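Community > Visits and Outings > Open day at the Pretow prayer library

I had wanted to see the prayer library at Pretow for years, ever since my aunt left me her little blue psalter with the Pretow stamp inside the front cover, and this fall I finally got myself on the bus to Prekau for their open day (27 November 2025, for those of you who keep track of these things in the parish scrapbook). It's a longer ride than the timetable lets on, and the last stretch goes up through beech woods so slowly that I had time to read the whole of Lamentations, which may not be the most cheerful way to arrive anywhere!

The library sits behind the chapel, up 39 stone steps with a rope for a handrail. There is a ramp at the back as well, past the herb beds, so please don't be put off if your knees are like mine. Coats go on pegs in the hallway, and you get a slip of paper with a verse on it in place of a ticket. Mine was from Psalm 19, "The heavens declare the glory of God," and I have it on the refrigerator now.

Our guide was Akinyi Temba, who looks after the devotional collection and has a lovely low voice you have to lean in to hear. She started us in the old reading room with the handwritten prayer books. These were made by ordinary people, farmers and schoolteachers and a midwife or two, who copied out whatever they wanted to keep by heart and then added their own prayers in the blank pages. Some of the spelling is wild. One woman wrote "Lord make me mild" at the top of every single page for an entire winter, and I felt I knew her quite well by the end.

There are more than 1,000 of these books in the collection, and we were shown a few dozen, lying open on gray cushions. You may turn the pages of the sturdier ones yourself, with clean hands and no gloves, and I spent far too long with a table grace that somebody had reworked over and over, crossing out "plenty" and putting "enough," then crossing out "enough" and going back to "plenty."

At eleven we had the midmorning break, with seed cake and mint tea from the garden, and I got talking with a retired organist who had come for the hymn sheets and was a little cross that they weren't out.
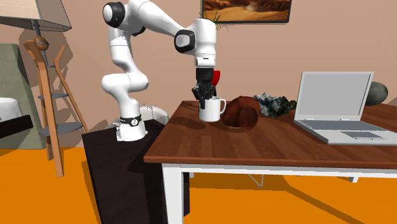 White mug on a wooden table.

After the break came the talk I had really come for. Liên Ông has been translating the Mwaipopo letters, a set of letters on prayer that passed between two sisters in religious life, and she read from them for 50 minutes without anyone so much as coughing. She told us she had put the same short sentence into English three different ways in January alone and still wasn't at peace with it. The older sister writes that when she can't pray she sweeps, and the word she uses for sweeping is also the word her village used for getting a house ready for a guest. How do you carry that over? Liên has settled on "I make the floor ready," and I think she's right, though the organist preferred plain "I sweep" and told her so.

Somebody in the back row asked whether a clumsy translation can still do a person good. Liên laughed and said she depended on it. Then she told us about the first Drirkis edition, which was so full of printer's errors that one whole letter came out addressed to the wrong sister, and how people had worn their copies to rags all the same. I've thought about that a good deal since, mostly during the sermon, I'm sorry to say.

We finished with midday prayer in the chapel. It was sung, very simply, and they hand you the words, so you needn't worry if you don't know the tune. I didn't, and the lady next to me just sang a bit louder until I caught on.

A few practical things, if you'd like to go. Bring a sandwich, as the cake doesn't go as far as you'd hope. The reading room is chilly, so wear a cardigan. The shop takes cash only and sells the new booklet of the Mwaipopo letters, the first part at least, and I've put my copy on the shelf by our side door for anyone to borrow. Please write your name on the card when you take it.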